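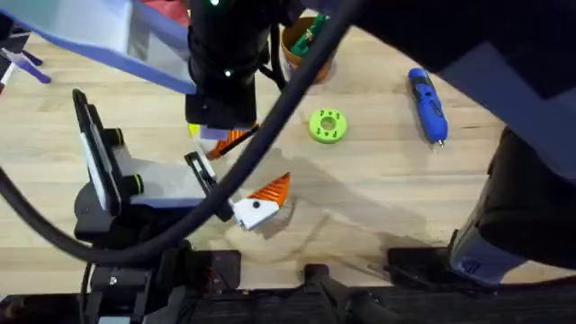
Sorting and Storage of Small Workshop Items on a Shared Table
Project report, Pesonen workshop course, July

1. Background

The shared table at the Pesonen workshop is used by several groups in one day. Small items left on it at the end of a session are moved aside by the next group and are often stored in the wrong place. The project set out to define a storage method for loose items on this table and to test it over 16 sessions. The work was limited to items that fit in one hand.

2. Table and items

The tabletop is light wood with a visible lengthwise grain. Pale items are hard to find on it at the end of a session. For this reason the test set was made up mainly of items in strong colors: a blue and black folding knife, a bright green ring-shaped disc, an orange cup and a round bucket labeled "Bushel of Veggies".
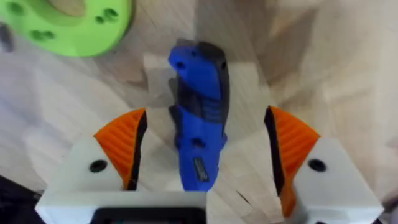
Items were placed in three classes. Class A covers anything with a blade or a point. Class B covers flat parts. Class C covers containers, which can hold other items and are put away last. A knife belongs to Class A whether it is open or folded, as the class depends on the item and not on its state.

3. Method

Each session began with the table in use and ended when all items had been put away. Class A items were handled first, one at a time. Flat parts were then stacked by diameter. The time limit was 6 minutes. Sessions that ran over were stopped and logged as incomplete. 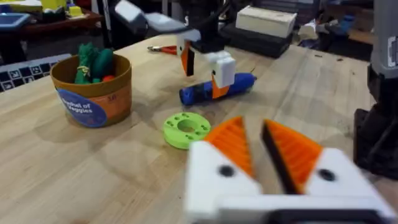

Labels were written for the shelf positions and not for the containers. An earlier trial at Gotovstead had labeled the containers, and the labels stopped matching the contents after a few weeks. A shelf position does not move, so the label stays correct – provided the container is returned to it.

4. Results

Over the full test, 2,835 placements were logged. Some 400 of these were wrong on the first attempt, most of them in Class B. Ring-shaped parts of similar diameter were the main source of error. Class A had the fewest errors.

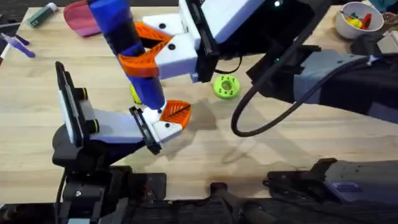 Stostum, in written comments on the draft, objected that three classes are too few for a table shared by this many groups, and asked that round items be split from flat ones, given that they roll and need a tray with a raised edge. The comment was accepted. A fourth class has been added to the shelf plan but has not been tested.

5. Further work

The shelf plan will be repeated on the second table at Purkia, which is narrower. The time limit will be kept the same so that the two sets of results can be compared.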